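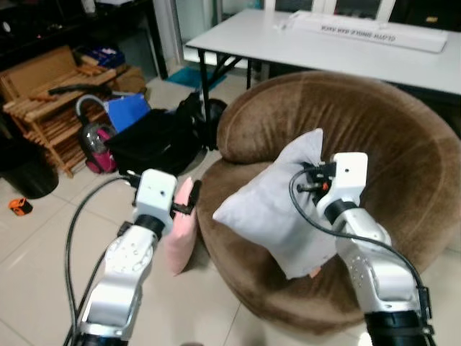
Un coussin gris, un coussin rose et un fauteuil rond en velours brun.

Contre le coussin de trop

Le catalogue Funotier de janvier compte 624 références de coussins. J'ai vérifié deux fois. À côté, il propose 14 fauteuils, et presque aucun n'est photographié nu. On nous vend donc une assise, puis de quoi la recouvrir.

Je veux bien qu'on m'explique. Le fauteuil rond en velours, celui qui vous enveloppe comme un bol, a déjà un rebord épais et un creux au milieu. C'est tout son intérêt. Posez-y un grand coussin gris bien gonflé : le creux disparaît, et le visiteur s'assoit au bord, les genoux hauts, avec la mine de quelqu'un qui attend le dentiste. Ajoutez le petit rose et il finit par le tenir sur ses genoux, faute de savoir où le mettre.

Maya Majali, qui aménage des appartements à louer pour l'agence Clenia, défend la chose avec conviction. Selon elle, un fauteuil sans coussin « fait salle d'attente ». Elle place le grand derrière, le petit devant, légèrement de travers, et recule de deux pas pour juger. Je reconnais que le rose sur le chocolat a du charme. Mais le charme de qui, et pour combien de temps ? Un mardi soir, chez moi, les coussins sont par terre à 7 heures et personne ne les ramasse avant le lendemain.

Reste l'argument du dos. La marque Leketia parle de « soutien ». Soutien de quoi, avec un carré mou qui glisse dès qu'on bouge ? Si le fauteuil est trop profond, c'est un défaut du fauteuil, et il faudrait le dire au fabricant avant de payer la rustine.

Qu'on garde un coussin, à la rigueur, à condition que quelqu'un s'en serve. Le second, je n'ai encore rencontré aucun salon qui en ait eu besoin.

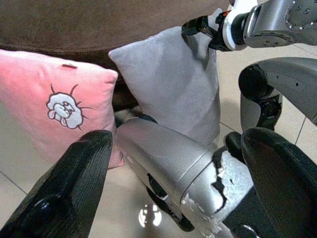
Et le velours, parlons-en

Chaque coussin déplacé laisse sa trace sur le poil, clair ici, foncé là. Le vendeur de chez Ghoneim appelle cela « la vie de la matière ». J'appelle cela un coup de brosse à donner, et je remarque que la brosse est vendue à part.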